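Workshop notebook - Fixtures and Small Furniture
Entry: Mar 21, 2018
Entered by: Saadet Ertürk
Read by: Sinan Polat, Zdenka Kneževič

Continuation of the washroom counter layout work for the Fanerby guest rooms. The previous entry closed with the counter in position against the brick and the question of what may be kept on it left open. The present entry records the state of the counter and the table, the points agreed, and the work carried forward.

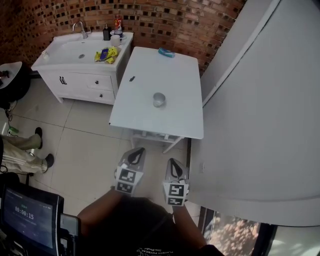
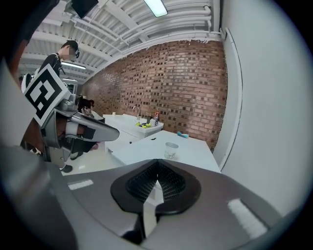
The counter and its faucet against the brick wall.

1. Position of the vanity

The vanity remains against the brick. Ekrem Sarıgül asked whether it should be moved along to the plain white wall, where the back edge would sit flush. The wall is curved behind the present position and a straight back edge cannot follow it. It was agreed to leave the unit where it is for now, as the Fanerby rooms have the same difficulty and a flush fit here would teach us very little.

A filler strip is to be drawn up for the gap. Zdenka prefers a strip scribed to the brick. Sinan prefers a plain straight strip with a bead of sealant, on the grounds that the recessed mortar lines will make a scribed edge look ragged whatever care is taken. Both will be tried in offcuts before anything is fixed. The strip is to be white to match the unit.

2. Counter contents

The basin sits on top of the counter and takes up a good deal of the usable surface. What remains is the strip at the back by the faucet and the two ends. In the current arrangement the mug and the dark pump bottle stand near the faucet, the red-and-white box is at the back, the small white bottle is in the far left corner, and the yellow package lies to the right of the basin.

Observations for the layout drawing:

The pump bottle is well placed for the hand but will need a dish under it. Soap residue on a white counter was the most frequent complaint in the Trorotholm survey (14 of the 40 rooms returned).

The mug is acceptable near the faucet. If it is to hold toothbrushes, a narrower one should be found. Zerrin Kocabaş will look in the Karaca order for something of smaller diameter.

The yellow package should not be kept on the counter at all. Soft packages slump and take up more room than their contents require. It is to go in the upper drawer.

The box may stay at the back if it stands upright. Lying down it would come too close to the faucet.

The far left corner is difficult to reach past the basin for a shorter person. Small bottles placed there tend to be forgotten - Zerrin has raised this before, and the point is now accepted. The corner is to be marked on the drawing as display only.

3. Cabinet and drawers

The cabinet door is on the left and the two drawers are on the right. The door has a dark handle and the drawers have small round knobs. Sinan considers the mixture untidy and has asked for one pattern throughout. Zdenka notes that the knobs are easier to wipe and that the handle is easier to grip with a wet hand, and would keep both. No decision was reached. The matter is to be put to the Fanerby office along with the strip samples.

The Lalex drawer liners have been received and are not yet cut. Item 218 in the stores list.

4. Table

The white table with the lower shelf is being used as the sorting surface for anything coming off or going onto the counter. At present it holds the clear glass cup, one small blue-and-white package and one small dark item at the left side. The cup is the candidate for the tumbler. It is a pleasant shape, although a clear round glass on a hard tiled floor is a breakage risk, and Ekrem would like an unbreakable alternative costed before any quantity is ordered.

The blue-and-white package is to be assigned a place or returned to stores. It has appeared on three successive layouts without one.

It is requested that the lower shelf of the table not be used for long-term storage. Items left there are not seen from a standing position and were missed in the August stocktake.

5. Floor

Cables are to be kept back toward the wall near the round stool, clear of the walking line between the table and the counter. The pale tile shows every mark and should be wiped at the end of the day, including under the table.

6. Carried forward

Filler strip, two samples in offcuts - Zdenka and Sinan.
Narrower mug from the Karaca order - Zerrin.
Cost of an unbreakable tumbler - Ekrem.
Dish for pump bottle, plain, white or grey - Saadet.
Cut and fit drawer liners - Sinan, once the handle question is settled.
Layout drawing to be revised with the far left corner marked.

Note added later by Z. Kneževič: the offcuts for the strip are in the rack behind the door and are labelled. Please do not use them for anything else.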